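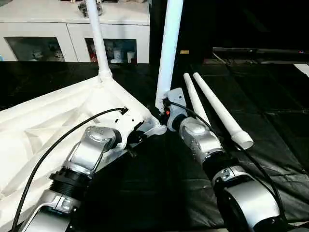

The Sestora concert season will return to the Brodside amphitheatre in March with three evening programs, a revised seating plan and a new canopy over the main stage. The venue's operator has confirmed a licensed capacity of 3000 for each night, unchanged from last season. The canopy is carried on four uprights, each standing on a triangular steel base. The arrangement is comparable in outline to the moulded white plastic panel shown, where a pole meets the apex at a slightly thicker collar and raised ribs stiffen the body of the triangle. At Brodside the collars are bolted, and the canopy can be lowered to half height when the wind limit is reached.

The first evening is given to the Jarman Chamber Orchestra, which will play two symphonies from the classical repertoire with an interval of 25 minutes. The orchestra will perform with reinforced sound. Previous concerts at the site used a single pair of speaker stacks beside the stage, and patrons in the upper rows reported that the lower strings were hard to hear. This year a second pair will stand on the cross-aisle, with a delay applied so that sound from both positions arrives together. The settings will be adjusted at the afternoon rehearsal and checked again once the audience is seated, as a full house absorbs more of the upper range than empty benches do.

The second evening combines choral works with a set of folk songs arranged for voices and brass. Singers will be placed on risers at the rear of the stage, under the deepest part of the canopy. The brass players will move to the upper terrace for the final work, which is scored for two groups facing each other across the audience. Patrons seated in the top rows of the eastern block will be close to the players during this piece. Hearing protection will be available at the eastern gate at no charge.

The third evening is a recital of popular song with a rhythm section and string quartet. The program has not been published in full. Organisers have said that it will run without an interval and finish by 10.15 pm, ahead of the 10.30 pm limit on amplified sound set out in the site licence.

Seating

The seating bowl at Brodside is cut into the slope and faces south-west. Late afternoon glare has been a problem at early starts, and all three concerts will now begin at 7.45 pm, with gates opening at 6 pm. Reserved seats occupy the lower and middle blocks. The upper block and the grassed area behind it are general admission.

Bench spacing in the lower block has been increased after the removal of one row. The displaced seats have been replaced by an extra bank at the western end of the middle block, and the overall capacity is therefore the same. Sightlines from the new bank to the left side of the stage are partly obstructed by the lighting tower. These seats are marked on the booking plan as restricted view and are sold at the general admission price.

Wheelchair spaces are on the cross-aisle, with level access from the northern gate. A companion seat is held beside each space until the day before the concert. The hearing loop covers the lower block and the cross-aisle only. Receivers for use elsewhere in the venue can be collected from the information desk on presentation of a ticket.

Low folding chairs are allowed on the grass, provided the seat is no higher than a hand span from the ground. Umbrellas may be carried but not opened while the performance is in progress.

Tickets

Tickets are sold for single evenings or as a pass covering all three. Pass holders keep the same seat throughout. Bookings made last season under the previous plan do not carry over, and returning patrons who want their former position will need to check the row letter, as every row above the one removed has moved down by a letter.

Concessions apply to students, pensioners and children under 16. Children under two are admitted free but must share a seat. Tickets can be shown on a phone or printed at home. Mobile reception in the bowl is poor, so patrons using a phone are advised to save the ticket before leaving home.

Getting there

The car park at Brodside will be closed to the public on concert nights and used for production vehicles. Parking is available at the Dritby showground, with shuttle buses running to the northern gate from 5.40 pm. The last bus back leaves 50 minutes after the concert ends. Drop-offs are permitted on the lower road until 7.15 pm, when it closes to traffic. The walking track from Dritby is lit as far as the footbridge, and patrons returning on foot should bring a torch for the remaining section.

Weather

Concerts will go ahead in light rain. The canopy protects the performers and equipment and does not extend over any seating. If the sustained wind speed at the stage passes the limit given in the canopy's operating plan, the performance will be paused while it is lowered. The Jarman Chamber Orchestra has prepared a shorter program for strings that can be played with the canopy at half height. No equivalent has been arranged for the choral evening, as the risers cannot be used in that position.

A concert abandoned before the halfway point will be refunded in full, less the booking fee. There is no reserve date for any of the three evenings. Decisions on cancellation will be posted on the Sestora website by 4 pm on the day of the performance, and text messages will be sent to patrons who supplied a number when booking.

Reserved seating and passes are on sale now through the Sestora box office. General admission tickets will be released at the start of March, with any remaining seats sold at the northern gate from 6 pm on the night.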